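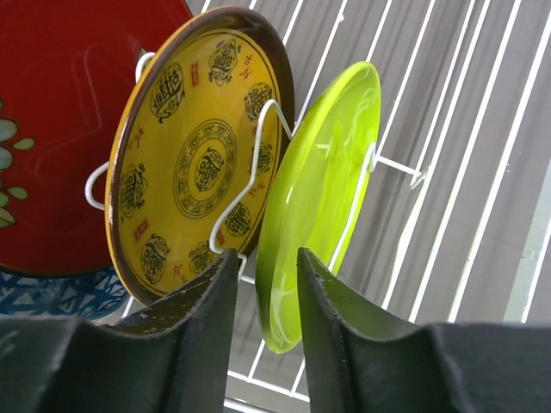 图1 三月,二号工位腕部相机画面:夹爪位于绿色盘子下缘两侧,碗碟架上另有红色盘子和黄色盘子。

餐具分拣工位维护与调试情况报告(三月)
报送:Vistberg项目管理办公室
编写:Grivthorpe实验室设备组

一、本期工作范围

本期工作集中在二号工位,即从碗碟架上取盘并放入周转箱的那台机械臂。一号工位运行正常,只做了例行清洁,不单独汇报。二号工位在上期末出现两个问题:夹爪闭合后左右指尖不齐,以及换盘型后腕部相机与夹爪的相对位置有偏移。本期主要处理这两项,同时补做了拖延下来的润滑和线缆检查。

二、夹爪

拆下两侧指座后,发现左侧导轨滑块间隙偏大,定位销有磨损。更换了滑块和定位销,右侧同型号零件一并更换。指座重新安装后按厂家力矩拧紧,空载开合1,000次,中途停机检查两次,螺钉没有松动,两指闭合时平齐。

指尖没有换新。目前这副指尖边缘有磨损痕迹,台阶处颜色发浅,但取盘时不打滑,测量厚度仍在允许范围内。备用指尖已到货一副,存放在工位下方的抽屉里。更换标准暂定为出现打滑,或者厚度低于下限,两者满足其一即更换。

三、相机标定

相机支架原来用两颗螺钉固定,受力后会轻微转动。现改为四颗螺钉加一个定位块,支架拆下再装回后不必从头标定,只需跑一遍校验程序。标定由Szymon Ziółkowski完成,共采集标定图像198张,剔除模糊和反光严重的之后重新计算手眼参数。参数文件已存入项目服务器,旧文件保留,文件名加了后缀。

釉面反光仍然影响边缘识别。图1中的绿色盘子接近侧立,盘面上有几处浅色反光,这类姿态下程序有时把反光边当作盘沿。Prinness提供的新版识别模块对此有改善,但偶尔会把架子的白色钢丝也识别为盘沿,需要继续调参数。

四、取盘测试

零件更换和标定完成后,用红、黄、绿等不同颜色的盘子做了取盘测试,盘子竖插在白色钢丝架上,夹爪从盘子下部两侧进入。共取盘676次,失败61次。失败记录按原因分为三类:盘沿识别错误,指尖碰到钢丝,夹住后盘子转动。其中识别错误最多,碰钢丝次之。

指尖碰钢丝主要发生在盘子紧挨钢丝弯头的位置。已把进入速度调低,并在最后一段加入接触力检测,超过阈值即退回重试。调整后的测试尚未做完,结果放在下期报告。黄色盘子图案较多,原先担心会干扰识别,测试中没有看出明显差别。

五、日常维护

第三至第六轴按手册补充润滑脂。腕部线缆护套有一处磨破,已更换,并把扎带位置后移,避免手腕翻转时拉紧。急停和安全门联锁每周一开机前检查,记录表挂在控制柜门内侧。镜头用无尘布擦拭,频次由每周一次改为每天一次。

控制柜风扇噪声偏大,柜内温度没有异常,已列入下期更换计划。

六、费用与备件

本期支出为滑块、定位销、线缆护套和一副备用指尖,均在已批准的维护预算内。Hämäläinen供应的滑块交货较慢,申请下期多备一套,避免停机等件。此项需要管理办公室确认。

七、下期安排

完成降速和力检测后的取盘测试,测试条件与本期相同,便于对比。
继续调整识别模块参数,重点是侧立姿态和反光。
更换控制柜风扇。
碗碟架与工作台之间加装定位件,目前每次放回架子都要人工对位,较费时间。

需要管理办公室答复的事项有两个:备用滑块的采购申请,以及定位件加工能否由本实验室车间承担。请在下期测试开始前回复。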